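Laundry & Folding Room – Weekly Safety Check, Kincaid building
Filled in 30th January, morning round
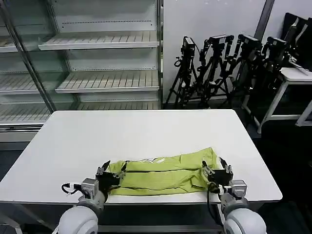
Anwara Rathnayake wants the folding table added to the walk-round as its own line, not lumped under "furniture", becuase shirts get snagged on table edges and then everyone blames the dryers. Fine. Added as item 1.

1. Folding table, white – top flat, no chips found, edges ok by hand. Wiped down. PASS
Comment: lime shirt being folded on it at time of check, long strip fold. Ok for the narrow shelves, too wide for the bins.

2. Table legs / wobble – slight rock when leaned on. Tighten. PASS w/ note

3. Floor, walkway clear 30 inches – PASS
Comment: was blocked last time by Jititz delivery boxes. Gone now.

4. Cords – off the floor, no splits, no tape repairs. PASS

5. Dryer lint screens – two clean, one not. FAIL
Comment: cleaned on the spot. Sign-off sheet was blank again, pls initial it!!

6. Dryer vent hose (Graltach unit) – small crush behind the machine. Still works. Order new one before March.

7. Detergent shelf – max load 100 lb, well under. Caps on. PASS
Comment: one Clikia softener jug leaking at the spout, moved to the sink.

8. Steam iron – off, unplugged, cooled. PASS

9. Extinguisher – pin in, gauge green, tag current. PASS

10. First aid box – short on burn gel, 3 packets left. Reorder

11. Lighting over table – meter says 700 lux, good. PASS

12. Exit door – opens full. Sticks a bit at the bottom, same as before. Maintanence told.

Open: 2, 5, 6, 10, 12. Recheck 5 next round – rest whenever parts come in.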